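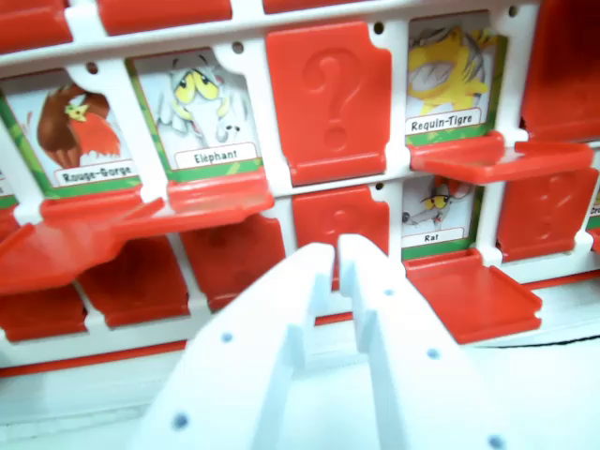 Speaker notes: Working rules for small-object manipulation benches

Running time with questions: one slot before the coffee break. Keep the slides plain and leave the checklist up during questions.

Slide 1. Scope

State the scope first. The talk covers bench-top tasks in which an arm handles light consumer goods at low force. It does not cover payload work, mobile bases or anything inside a guarded cell. Those have their own rules and the audience will know them.

The rules come from practice at the Javano bench in Drillby. They are house rules. They sit beneath the site risk assessment and never replace it. Say this twice if anyone is taking notes.

Slide 2. The task

The task is a guessing game with hinged flaps. A flap is either up, showing its question mark, or folded down in front of an animal card. The gripper has to work at the flaps one at a time. The cards carry French names: Elephant and Rat read the same in English, Rouge-Gorge and Requin-Tigre do not.

Points to make:
– The flaps are hinged, so the fingertip path should be an arc about the hinge. A straight pull loads the plastic.
– A flap that is down sticks out towards the arm. It is now an obstacle for every flap next to it and below it.
– The state of the board is part of the task definition. Write it down before the run, slot by slot.

Slide 3. Rule one: fix the start state

Each run begins from a written start state. "Some flaps down" is not a start state. The Mulder template has a grid with one box per slot, marked U or D, and a second box for the card name. Names are copied as printed, hyphens included. We had translated names in the February logs and spent far too long matching them up again.

Slide 4. Rule two: approach and retreat

Approach speed is reduced inside the last 5 centimetres. The arm stops, the operator confirms the target, and the closing move starts. The retreat follows the same line back out until the tips are clear of the lowest folded flap. Sideways moves between the rails are not allowed, including in teleoperation.

Somebody will ask about cycle time. The stop costs around 3 seconds per flap. We accept that.

Slide 5. Rule three: the wrist view

Before the first run of a session, check that both fingertips and the target can be seen together from the wrist. If the tips hide the target at contact, note it on the sheet. Do not move the camera in the middle of a session to cure it. A moved camera means a new calibration and a new session number.

Glossy plastic throws highlights. Set the lamps with one flap folded down, as the flat face of a lowered flap is usually the worst case. Exposure is then locked.

Slide 6. Rule four: cables and surface

Loose cables are routed outside the marked work area or taped flat. The tabletop is wiped and left clear of tools. Finger screws are checked by hand at the start of each session and after any hard contact. Witness marks in paint pen are enough.

Slide 7. Rule five: when to stop

Stop the run on any of the following:
– the board shifts on the table
– a flap bends without turning
– a card leaves its slot
– the operator is unsure which flap is the target

A stopped run is kept and labelled. It is never deleted and never restarted under the same number. Venia, our logging tool, refuses duplicate numbers, but it can't tell when someone has nudged the board back into place by hand. That has to be written in.

After 4 stopped runs in one session, the session ends and the set-up is reviewed by a person who did not run it.

Slide 8. Open points

Two matters are not settled. The first is wear: we have no agreed limit for play in the hinges, and a loose flap is an easier task than a stiff one. The second is whether a flap that drops through its last few degrees by gravity counts as opened by the arm. At present it counts, with a remark. Ask the room how other benches score it.

Leave the stop list on screen. The blank start-state sheet is at the back of the handout.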